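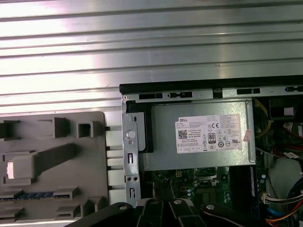

Page 1 of 33

Joshi Home Computing Boards > Upgrades and Repairs > Talking myself into a new machine, or out of one

prairiewren
I've been putting off this post since January, so please bear with me if it rambles. I have the tower that my brother-in-law put together for me, and it has been a good and faithful thing, but it is getting slow enough that I go and start the kettle while the mail program opens. I had the side off again last night and sat there with my tea looking in at it, and I honestly could not decide whether I was looking at something worth saving.

What I do with it: letters, the household accounts, the newsletter for our garden club, and the family history, which has grown into quite a monster. I have 723 people in the tree now and a great many scanned photographs, and it's the photographs that bring everything to its knees. I don't play games (apart from cards) and I don't expect to start.

My nephew says throw it out and buy new. The man at the shop says throw it out and buy new, but then he would. My own feeling is that another stick of memory and a second hard drive might see me through two or three more years, and I would so much rather spend the difference on the trip to see my cousins. Am I being silly?

dunmore_ed
Not silly at all, and welcome back, we missed you over the winter. How much memory is in it now, and what are you running? Those two things will settle most of it. If you have 32 megs and Windows 98, then I can tell you from my own experience that going up to 128 will feel like somebody opened a window in a stuffy room. I did it for my mother's machine and she phoned me up to ask what I'd done to the internet.

A second drive is a nice thing to have too, but it won't make anything faster by itself. Do the memory first, live with it for a couple of weeks, and then see how you feel.

prairiewren
Thank you Ed! It is 32, and it is Windows 98, so you've described me to a T. The processor is a 200. I do remember being very proud of that 200 when it was new.

KilnGoddess
I'm going to be the wet blanket, and I hope you'll take it kindly, because I've been exactly where you are. I had a 200 as well. I bought the memory, and it helped. Then I bought the second drive, and the old BIOS wouldn't see all of it, so I bought a controller card. Then I wanted to plug in a scanner and needed another card for that. By the time I was through I'd spent more than half the price of a new computer and I still had a 200. I loved that machine and I learned a lot from it, but if I had it to do over I would have stopped at the memory and put the rest in a jar.

If your photographs are the trouble, then in my opinion it's the processor as much as anything. Opening a big scan is hard work and there's only so much a stick of memory can do about it.

dunmore_ed
I have to disagree a little there. When a picture is bigger than the memory you have, Windows starts shuffling everything back and forth to the hard drive, and that's the grinding noise you hear while you wait. Give it room and the grinding stops. A 200 is plenty for looking at a photograph and turning it right side up. It's only when you start putting fancy filters on things that you'd notice.

KilnGoddess
We'll have to agree to differ, Ed. I sat in front of mine for two years and I know how long it took to rotate my daughter's wedding.

gguo
Hello all, Guoqing Guo here, I mostly read the printer board but this one caught my eye. May I ask how large the scans are? My wife scanned her grandmother's album at the highest setting because she thought it was the best, and each picture came out so large that even the computer at my office was unhappy. We did them over at a lower setting and you can't tell the difference on the screen or on a regular print. Now they open in a couple of seconds. It cost nothing except a few evenings, and we had a very nice time hearing the stories again.

For very small photos, the little ones with the scalloped edges, a higher setting does make sense, so that you can enlarge them.

prairiewren
Oh my goodness. Guoqing, I went and looked, and I have been scanning everything on the very top setting. Every one of them, down to the ration book. I thought I was being thorough! Some of those files are bigger than the whole newsletter for the entire year.

I don't think I have it in me to do them all again, though. Is there any way to make them smaller once they're already on there?

gguo
Yes, and please don't scan them again, that would be a sad way to spend the spring. Most photo programs have a "resize" or "resample" choice. Open the picture, make it smaller, and save it under a new name so that you still have the big one. Then put the big ones on CDs and keep them in a drawer away from the heat. I use a program called Olesance that will do a whole folder at a time while you have your supper.

tallboy_mike
Olesance is all right but it crashes on me if I give it more than 100 pictures in one go. Do them in batches. Gitetti does the same job and I've found it steadier, but the menus are a mess and you have to hunt for everything.

gguo
I've never had it crash, but then I have never been brave enough to give it that many.

szewczyk_m
May I put in a word for not buying anything yet? I fixed office machines for a living before I retired, and what I saw most was people replacing a computer that only needed its housekeeping done. Before you spend a dime, I would do these.

Empty the recycle bin and the temporary folders. Run ScanDisk, and then run the defragmenter overnight with the screen saver turned off, or it will keep starting over and you will come down in the morning and find it still at the beginning. Look at all those little pictures down by the clock and ask yourself if you know what each one is for. My sister had so many that they had pushed halfway across the bar.

And when you have the side off, with the power cord out, touch the bare metal of the case before you touch anything else. I know people laugh at that one. I have thrown away good memory that somebody handled straight after walking across a wool rug.

Mieczysław Szewczyk (Mitch is fine, everybody ends up there eventually)

KilnGoddess
Mitch, I agree with every word and I'd add the dust. I have a kiln in the next room so I'm an extreme case, but the fan on my old one was wearing a sweater.

szewczyk_m
A soft paintbrush and a can of air. Hold the fan still with one finger while you blow, so it doesn't spin like a top. And please, no household vacuum cleaner. I will die on that hill.

tallboy_mike
Been using a vacuum cleaner on mine for years, never hurt a thing.

szewczyk_m
Then you have been lucky for years, and I'm glad for you.

dunmore_ed
Gentlemen, please, the lady only wants to open her mail.

One practical thing, prairiewren. Before you order memory, check what kind the board takes, because a machine of that age could have the shorter SIMMs, which usually have to go in as matched pairs, or the longer DIMMs, or a couple of slots of each. The manual will tell you if you still have it. If not, take one of the old sticks with you to the store and have them match it. I've bought from Stirkunia by mail a few times and they took back the one I got wrong without any fuss.

prairiewren
You are all so good. I've found the manual! It was in the box with the Christmas cards, and it says it will take the long kind, up to 128. So my plan is Mitch's housekeeping first, and the dust (no vacuum cleaner, Mitch, I promise), then shrinking the photographs in small batches, and then one stick of memory. The second drive can wait, and so can the new computer.

KilnGoddess, I did hear you, and I'm starting a jar. I have put twenty dollars in it already so that I can't say I never began.

KilnGoddess
That's all I ask. A jar and a firm word with yourself when you walk past the scanner cards.

harrietlou
Is this the right place to ask about a floppy drive that makes a noise like a goose? I didn't want to start a new topic if there was one going already.

dunmore_ed
Harriet, start a new one, dear, or it will get lost down here. Does it do it with every disk or only some of them?

harrietlou
Only the green ones.

prairiewren
Coming back to report, for anybody who finds this later on. The defragmenter took all night and part of the morning. I took eleven things out of the startup (I did not know what nine of them were for, and one was for a printer I gave to the church). The mail program now opens before I've got the tea bag in the cup. The photographs are about half done, and Mike was right that it doesn't like big batches — it fell over in the middle of Aunt Vera's side and I had to begin that folder again.

I haven't bought the memory yet. I'm almost afraid to, now that it's behaving so well. Ed, would you still do it?

dunmore_ed
I would, yes. Memory is the cheapest I've ever seen it, and they'll stop making the kind you need one of these days. But finish Aunt Vera first.

Last edited by dunmore_ed, March 2001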